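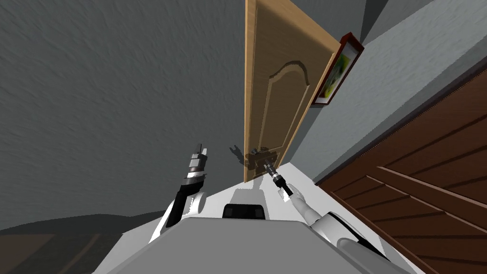
Film & TV > Home Viewing > Discs and Playback

Belwood two-disc set: songs out of sync and a shorter running time than the theater cut

Posted by Yaryna Lysenko, 5/21/25

I have the Belwood two-disc set of Mabula, the one with the gray spine. The case lists a running time of 140 minutes. My player reports 134 and the film ends, credits included, when the counter says it should. I saw this in the theater and I'm fairly sure the scene on the ferry went on longer.

Second problem, possibly related. In the dialogue scenes the sound is fine. In the songs the voices come in late against the lips, and by the end of the wedding number the gap is obvious. It goes back to normal when the dialogue resumes.

Player is a Sorton, bought used, connected to the TV by HDMI with a separate sound bar on the optical output. I have cleaned the disc and tried both audio tracks. Is this a bad pressing, a cut version, or my setup? 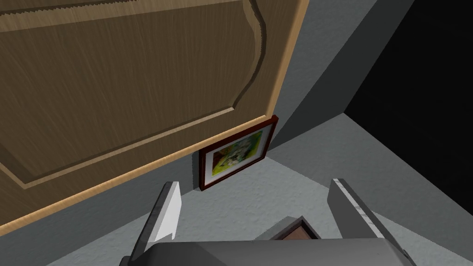
Varnar_fan34

Send it back. Belwood discs are all like that. The streaming version is better anyway and has the full ferry scene, or it did when I watched it last July.

dimmer_switch

Two separate issues, so I'll take them in order.

Running time. Film runs at 24 frames per second. Discs made for 25-frame regions are often just played faster, which shortens everything by 4 percent. For a 140-minute film that comes out at 134 minutes and change, which matches your counter. Nothing has to be missing. The labels often copy the theater running time onto the case without checking it against the master. To test it, pick any song you also have on the soundtrack album and play the two together. If the disc version is slightly higher in pitch and finishes early, you have a sped-up transfer. Some transfers correct the pitch, so go by the length first. Use a song that wasn't re-edited for the film, or the comparison is useless.

Sync. The speedup doesn't cause this by itself, as picture and sound are changed together. What you describe — fine in dialogue, late in songs — points to one of two things. Either the songs were mastered from a different source and never conformed to the new speed, or your sound bar is switching modes when the mix changes.
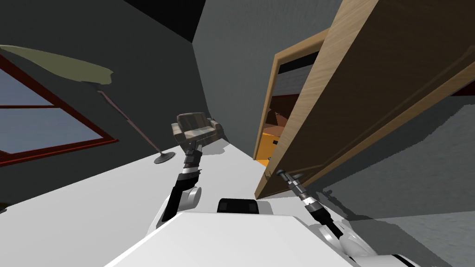
Rule out the sound bar first. Disconnect the optical cable and use the TV speakers over HDMI for the whole wedding number. If the drift is gone, set the player's digital output to PCM and turn off any automatic music or surround mode on the bar. A fixed delay setting won't help you if the gap grows during the song; it only corrects a constant offset.

If the drift is still there on the TV speakers, try the disc in a second player. Same result there means it's in the master, and another copy from the same pressing will do the same thing.

On the ferry scene, I don't own this one and can't say. Compare the chapter list with somebody who has the single-disc release. Mine for Varnar had 8 chapters on one edition and 6 on the other, with identical content.

Yaryna Lysenko

TV speakers only, and the wedding number is still late. The soundtrack version of the title song is longer than the one on the disc, so that part fits the speedup. I'll borrow another player before I return it.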